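Lilthorpe Robotics Club
Minutes of the regular meeting, 4/23/24, Room 5

Called to order after school. Minutes of the last meeting approved with one correction: the arms were "responding," and the word "working" is struck.

1. Balloon task

The two-arm group reported on its entry for the Gomard student challenge. The plan is for one hand to pick up a tissue, pass it to the other, and wipe a balloon without popping it or pushing it off the table. The group asked the club to approve this as our main entry.

Several members were doubtful. The passing step adds risk and earns no points under the rules as we read them. The group answered that using both arms is the whole idea. It was pointed out that the rules never ask for two arms.

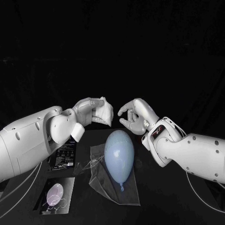

Two-arm group: left hand holding the tissue, right hand open, balloon on its plastic sheet.

The group was asked how often the full task has been finished from start to end. The answer was two times, both with a person ready to step in. Members did not feel this was enough to go on. Loose string and packaging on the table were also raised — the group will clear these before any scored run.

Vote to approve as main entry: 4 in favor, 5 against. Motion failed. The group may keep practicing and bring a written log of every try, including the bad ones, to the next meeting.

2. Clinis software

The trial ends in April. No one could name a thing it does that our own scripts don't. Not renewed.

3. Väisänen workshop

Invitation received. The flyer promises "hands-on time" but does not say how much. Secretary to write and ask before we commit any bus money.

4. Other business

Cables on the arms still need tying back. Carried over again from last time.

Adjourned.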